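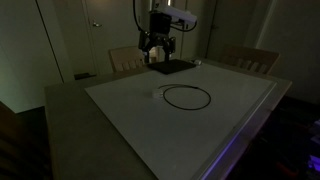
Cable and plug on the white board, black pad behind.

Filed under: Home Set-up > Cables and Chargers > Guide section 4

4. Laying out and coiling your cables

Righto, by now you've got the Brorau drawer tray put together (that was section 3) and you're probably itching to start filling it. Hold off for a minute! I always do the coiling on a table first, one cable at a time, and I reckon it's the bit that makes the whole kit worth owning. I used to stuff everything into a kitchen drawer and hope for the best, and every December I'd spend half an evening untangling the fairy lights from a phone charger.

What you'll want on the table: a flat board in a pale colour, a small dark pad or mat, the 6 fabric ties from the Nasen pouch, the label sheet and whatever cables you're sorting. I like the pale board for dark cables and the dark pad for the little white bits, which otherwise vanish on me. Any old whiteboard or big chopping board will do the job.

4.1 Before you start

1. Switch off at the wall and unplug both ends of the cable. Yes, even the skinny ones.
2. Wipe the cable down with a dry cloth, starting at the plug and working along. If it's grubby, a barely damp cloth is fine, but keep it well away from the plug and let everything dry before you carry on.
3. Run your fingers along the whole length and feel for nicks, flat spots or anything sticky.

CAUTION: If you find bare wire, a scorched plug or a split in the outer sleeve, stop there and put that cable aside for e-waste. Please don't tape it up and keep using it.

4.2 Making the loop

4. Lay the plug down on the board to one side, with a bit of cable trailing off it. I leave a tail as long as my hand.
5. Bring the rest of the cable around into a single loose loop. An oval is fine, mine are never proper circles.
6. Look at how it wants to sit. If it springs up or flips over on itself, it's got a twist in it. Pick up the free end, let it dangle and spin itself out, then lay it down again.
7. Once the first loop lies flat by itself, follow it around with the next one and keep going until you run out of cable.
8. Slip a tie around the loops on the side nearest the plug. Snug is plenty – you should still be able to slide a finger under it.

Note: Short, thin cables often only need the one loop, so don't go winding them up tight just to make them look tidy. Tight bends right next to the plug are what wrecked most of mine.

Note: If your cable keeps springing open, leave it lying flat overnight with a book on top. I had a stubborn one that took two nights and a very heavy cookbook, but it got there in the end.

4.3 Caps, adaptors and other small bits

9. Put anything small and loose by the pad as you come across it, and match it up before you move on to the next cable. Future you will be very grateful.
10. Pop matched pieces into the clip-top bag with their cable. Anything still without a partner goes into the Mullent tin, which fits in the front corner of the tray.

CAUTION: Small caps and adaptors are a choking hazard. If you've got toddlers or a nosy dog, clear the chairs and the floor under the table before you pack up.

4.4 Labelling

11. Write what the cable belongs to, and the room if you've got doubles. "Bedroom lamp" beats "white lead" every time.
12. Fold the label around the tail near the plug and press the sticky halves together. If you run out, the refill sheets are part number 968.

When you've got 5 or so done, move them across to the tray with the plugs all facing you. Longer extension leads won't fit in there, so they get the Cadwaladr wall hook, and we'll put that up in section 5. You'll need a drill and a pencil for that one.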